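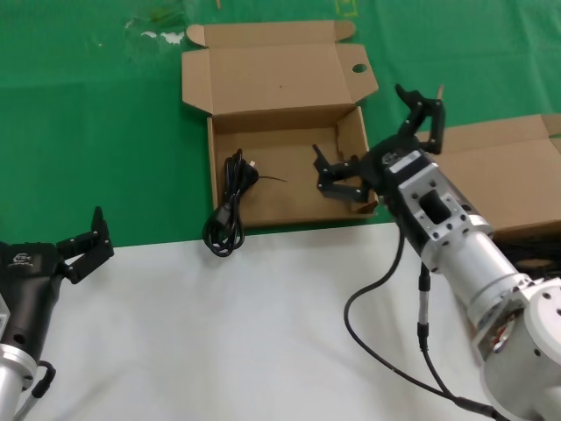
Station 4, two-arm table. Open box with coiled cable in it, right gripper above the tray.

Workplace check, robot packing table
Date: May 25, 2020
Checked by: Bezawit Seyoum
Copy to: Ernő Magyar

1. Cables of the arm free from the working area: NOT OK
Comment: The black cable at the right wrist makes a wide curve on the white cloth. It must be tied along the forearm before the next run.

2. Table cover flat: PARTLY
Comment: White cloth has folds between the arms. Please stretch it and fix again.

3. Small waste removed from table: NOT OK
Comment: White scraps are lying behind the box lid. The rule says the table is cleaned after every box, also when the box is good.

4. Emergency stop tested: OK
Comment: Tested from both sides, both arms stopped.

5. Table cover clamped: OK
Comment: Clamps on the far and right edges are tight, I tried them by hand.
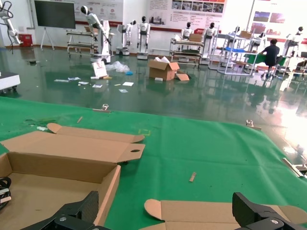 Station 4, view over the table to the hall. Wrapping and papers on the floor, see point 6.

6. Floor and walking ways clear: NOT OK
Comment: Plastic wrapping, an open box and many papers are on the floor in front of the robots. Plastic on this glossy floor is a slip danger. Remove today.

7. Sticks and loose parts kept in a tray: NOT OK
Comment: Two sticks on the green mat. Same remark was in the last check.

Points 1 and 6 must be closed before the arms are powered again. Ernő signs for both. Next full check is in September.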